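Inusen Processor Service Bench
Hire and purchase, desktop and server boards

The Inusen bench is set up for swapping socketed processors in desktop and server machines. It is sold by Vosstead as a complete station, or hired by the week from our Ballarat workshop.

The bench top is 90 cm deep and 70 cm high at the lowest setting. Cases can be worked on lying flat, with the side cover off and the board left screwed in place. Bare boards go on the padded tray.

Included
Height-adjustable bench with anti-static mat
Earth lead and two wrist straps
Padded board tray
Hex and Phillips driver set
Lidded bin for removed screws
Storage trays for 24 processors 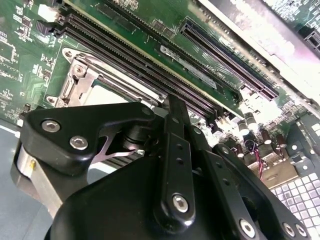
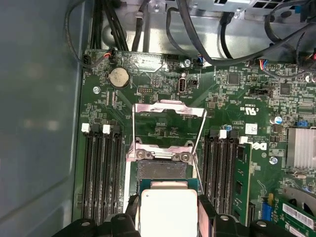
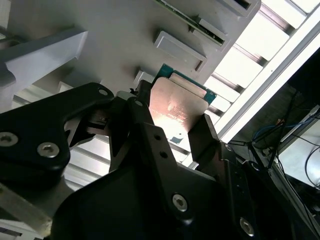 Processors should be held by the edges only. Raise the load lever and retention frame fully before lifting a chip out, and put a cover on any socket left empty overnight. Thermal paste and cleaning wipes are not included and can be added to the order.

Memory modules can stay in their slots for most jobs. Tall heatsinks and fan shrouds need to come off first.

Price
Purchase: $3,460 including GST
Weekly hire: $261, plus refundable deposit
Delivery within Victoria is quoted separately. The bench comes in two cartons and takes two people to assemble.

Hire bookings for March are open. For stock and lead times, contact Lamduan Sitthichai in sales. Questions about socket types and spare trays go to Estrella Manríquez in the workshop.

Prices current at 2/1/19.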